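Stadwood Flowers – packing hall
Robot arm tables: monthly safety check, with comments
June round
Checked by: Mhairi Rennie (shift lead). Second signature: Radu Tănase (maintenance)
Tables covered: Terent 1 and Terent 2

Marks used: OK / Needs work / Not checked. Anything marked Needs work gets a name against it before the sheet goes on the board.

1. Before switching on

1.1 Stop button within reach of the sorting stool. OK on Terent 1. Needs work on Terent 2: the stool has moved towards the sink again and I had to stand up to reach the button. Radu to mark the stool position on the floor.

1.2 Stop button tested with arms moving. OK both tables. Both arms of the pair halted each time.

1.3 Arm base bolts. OK.

1.4 Cables along the arms and over the wrists free of rubbing. OK on Terent 1. On Terent 2 one sleeve is worn through near the wrist. Taped for now, new sleeve ordered. – R.T.

1.5 Camera brackets tight. OK. Please stop wiping the cameras with the bench cloth, it leaves green on them. Lens cloths are in the drawer.

2. People and training

2.1 Everyone on the rota signed off for the tables. Needs work. Ileana Pană came over from hand bunching and has had the talk but not the practical. She is not to work a table alone until Smaranda Bucur has done it with her.

2.2 Sleeves, lanyards and hair. OK.

2.3 Breaks taken as on the rota. Needs work. Before the tables came in, people swapped jobs every bunch or so without thinking. Now whoever is feeding stems stays in one spot and does the same reach all morning. Smaranda Nistor reports a sore shoulder. Swap between feeding and finishing every 38 minutes until we agree something better.

Comment from Smaranda Bucur: the swap works if both people know the finishing job. The new starters only know feeding. I would like two of them taught wiring and tying this month, or they will never learn it.

Comment from Mhairi: agreed, hours found for it. I have also asked for the quality notes to go back to the person finishing. At present they go to the office and the bench hears nothing.

3. Noise and lighting

3.1 Noise at the stool. OK. Quieter than the old stem cutter, though several people say they miss the radio. It can go back on at low volume as long as the alarm tone can be heard.

3.2 Glare on the white tops. Needs work. Worst after 2 in the afternoon. Dobre are quoting for blinds.

4. Table top and handling 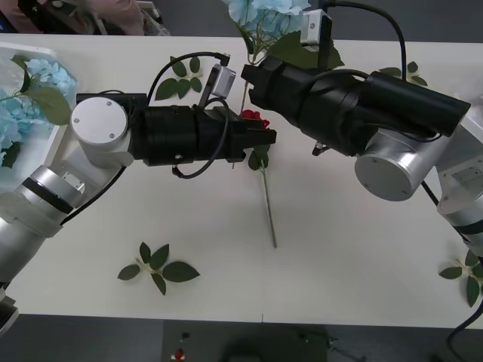 STEMS AND LOOSE MATERIAL

4.1 Loose sprigs kept out of the way of the arms. Needs work. There were four lying on the white top with both grippers in over a rose. Clear between runs, arms stopped, and don't reach in for one.

4.2 Trays set down whole on the table, no overhang. Not checked.

4.3 Artificial stems used for set-up runs. OK. Count them back into the box.

4.4 Gripper jaws clean and free of tape. OK.

4.5 Floor in front of the table. Needs work. Small items and a cable on the grey floor by the front edge. Cable to be clipped up, the rest picked up at the end of each run – Radu for the cable, whoever is on the table for the rest.

4.6 Bags and personal things. Lockers, please. Same goes for visitors from Wornlow.

5. Records

5.1 Near-miss book filled in. Needs work. One entry, and I know of 2 more that were only talked about at tea. Writing it down gets nobody into trouble. The entry we did get is why the gate at Terent 1 now closes properly.

5.2 Fault log up to date. OK. Last entry is number 612, dropped stem, arms stopped by hand.

Open items go to Radu by the end of the month. Sheet stays on the board until the next one replaces it.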